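Pay the Person Holding the Arm

2/17/19

The most useful people in a robot shop right now are often the worst paid. They are the ones who take hold of the arm, or sit down at the remote controls, and go through a job again and again so that a machine can learn it. I think we have their work backwards, and I think it is costing the companies that buy these systems a good deal of money.

I spent part of December at Lenz, a contract packing firm that was setting up two arms to sort small parts into trays. The learning software came from Demeder. The setup was ordinary. A worker moved the arm through the task by hand, or drove it from a chair with a pair of handles, and the system recorded each pass. The plan called for 126 passes on the first task. The software people wrote the plan, and the workers were told about it on the morning they started.

The first batch was bad. The arm learned to come in too fast and too flat, and it pushed parts away as often as it picked them up. The first idea was to record more. More passes went in, made by the same tired people in the same hurry, and the arm got better at coming in too fast and too flat.

What fixed it was letting a woman from the packing line do the job at her own speed. She had sorted those parts by hand for years. She stopped short of each part, lined up, and then closed. When she missed, she backed off and tried again, and she left the miss in the recording. The engineers wanted it cut. She said the new people on the line always needed to see how you get out of a bad grab, and she could not see why the arm would be different. They kept it in.

I don't tell this story to run down engineers. The Demeder crew worked hard and fixed their own mistakes without much fuss. My complaint is with the way the job is priced and planned. Driving the arm is treated as data entry. It goes to whoever is free, it is paid by the recording, and the only thing checked is whether the part ended up in the tray. Under those rules a sensible person rushes, and the machine copies a person rushing.

Remote control makes this worse. With your hands on the arm you can feel when it drags. From a chair you have a screen and your own judgment, and the judgment takes weeks to build. Kurorico, which rents out remote operators, charges more for people with longer experience, and buyers complain about the price. I would pay it.
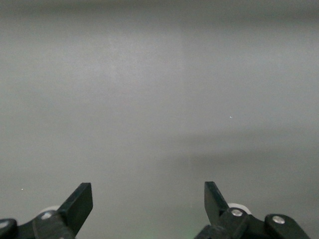
Seeing the work from the wrist is a skill, and it should be taught as one before anyone records anything. A person standing beside a table knows where the table is. A person looking out past the gripper has a lot less to go on. With the fingers spread and only gray surface between them, you have the two black tips, a soft shadow off to the right, and a couple of bright specks that look like dust or lint. A beginner tends to stare at the gap. A good operator learns to use the shadows and the small marks as well, and slows down when there is little to steer by. That kind of looking takes practice, and a rate paid by the recording leaves no time for it.

The usual answer is that this will all be over soon, that the software will need fewer and fewer passes and the person will drop out of it. Maybe so. But if an arm is going to learn from a handful of passes, each of those passes matters more, and so does the person who makes it. A sloppy one can hide among 126. It can't hide among two.

Nornorgate has put out a buyer's checklist for shops thinking about teachable arms. It covers payload, reach, floor space and service terms. It has no line for who will do the teaching, how long they will train, or what they will be paid. I would put that line first and ask the vendor to fill it in before the arm is ordered. I would also ask for the operators to have a say in which recordings are kept, and for an hourly wage at least equal to what the skilled hands on the line are making.

Lenz has moved the woman from the packing line over to the arms for good. When I left, her pay had not changed.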